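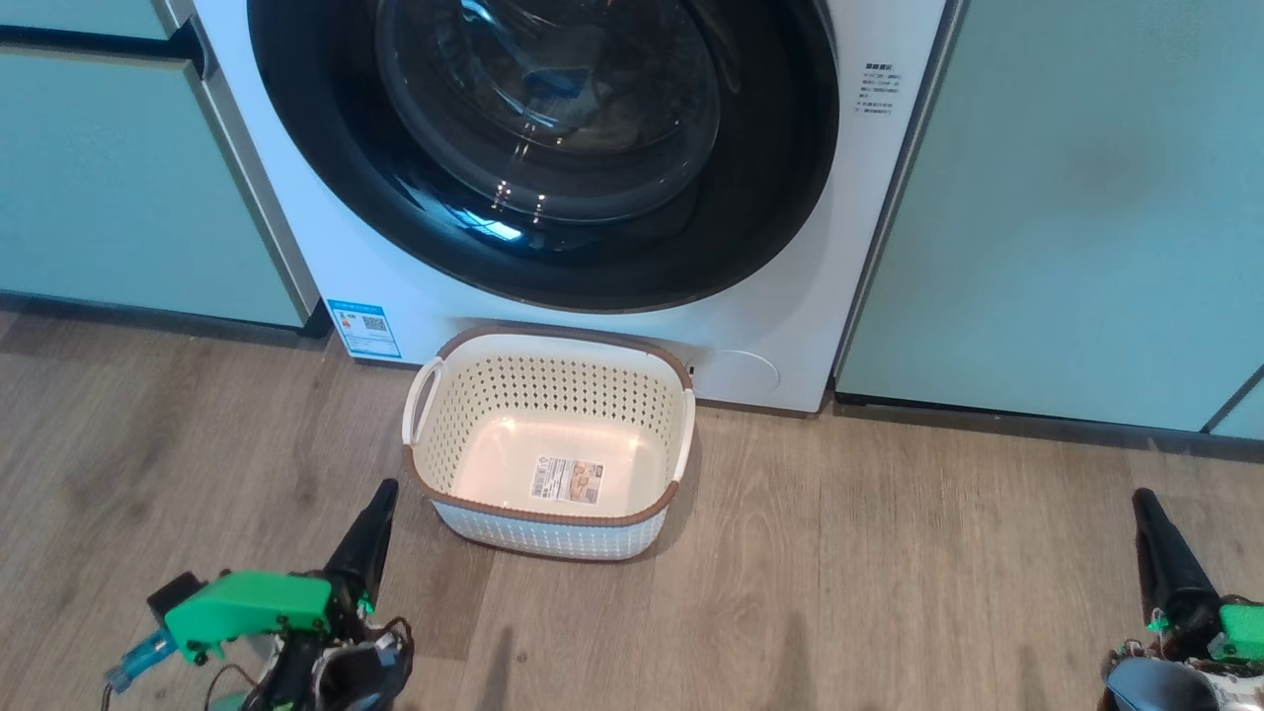
Bolger Street Tenants' Association: Minutes, November

Held in the ground floor hallway at 7 p.m. on Thursday, the meeting room being full of somebody's sofa.

Present: Hawi Tsegaye (chair and, by the usual process of looking up last, minutes), residents of 12 apartments, one dog. Drokham Management had been invited and sent regrets, along with a brochure.

1. Minutes of the last meeting

Approved after one correction. The phrase "a lively discussion of the bins" was felt to be unfair to the bins. It now reads "a discussion."

2. Matters arising

The front door closer has been adjusted and no longer slams. It also no longer closes. Drokham considers the ticket resolved. Chair to open a new one.

The light on the second landing was replaced. Apartment 9 asked that thanks be recorded to whoever did it. Three people accepted the thanks.

3. Laundry hours

The main item. Under the house rules, washing machines in apartments may run until 10 p.m. The rule was written when most people did their wash down the road at the Plarlow, and the Plarlow is now a place that sells candles.

Apartment 6 reported a spin cycle above her bedroom at 12:40 a.m., on more than one night, and played a recording of it. It was agreed to be a very good recording. Apartment 11, who lives above Apartment 6, said he works late shifts and has to wash his uniform at some point. He offered to put a rubber mat under the machine. Apartment 6 said she would like to see the mat. Apartment 11 said he would like to buy the mat first.

Apartment 3 asked whether the delay timer would help, so that a load could be set at night and run at 7 in the morning. Apartment 2, who sleeps until 9, asked that 7 in the morning be discussed separately. It was.

Proposals put to the meeting:
Keep 10 p.m. as it is.
Move it to 11 p.m., with no spinning after 10.
No limit, with mats.

The second was popular until Apartment 4 asked how the clothes were meant to get out of the machine. There was a pause. The proposal was reworded as "start no load after 9" and carried, 8 votes to 3, with one abstention on the grounds that he was holding the dog. Apartment 11 gets an exception on shift nights once the mat is down. Apartment 6 voted for this and would like it noted that she was gracious.

Morning start is set at 8. Apartment 2 may buy earplugs.

4. Water pressure

Still poor on the top floor between 6 and 8 in the evening. Drokham's plumber came, ran a tap at 11 in the morning, and found it excellent. Chair to ask for a visit during the hours when people wash things. Apartment 12 has offered the plumber dinner if that would help, though he warned it would be pasta and might take a while to fill the pot.

5. Courtyard bench

The Skornholm bench, bought in the spring and delivered in the fall, is missing 2 bolts. It can be sat on by one person in the middle. Two people may sit if they sit down together and trust each other. The supplier wants a photo of the missing bolts. Chair has written back asking how.

6. Money

The kitty stands at $70. Spending agreed: $18 for bolts from the hardware store, as a substitute for further letters to Skornholm. A request for a second doormat was put off until the first one is found.

7. Any other business

Bikes. Please stop locking them to the handrail. Apartment 5 said there is nowhere else. Apartment 8 suggested the bike rack. Apartment 5 had not known there was a bike rack. It is behind the bins, under the old Christmas tree.

The Christmas tree. To be moved, or decorated, before the next meeting. No one volunteered, so it has been given to Apartment 7, who was absent.

Parcels. Anyone taking in a parcel for a neighbor should leave a note. The note should say which apartment. "I have it" is not enough.

8. Next meeting

Same day and time next month, in the meeting room if the sofa has gone, otherwise on the sofa.

Closed at 8:35 p.m., when the hallway light timed out and the person nearest the switch had already left.

Actions
Chair: door closer, plumber, bolts.
Apartment 11: mat.
Apartment 7: tree. Someone please tell them.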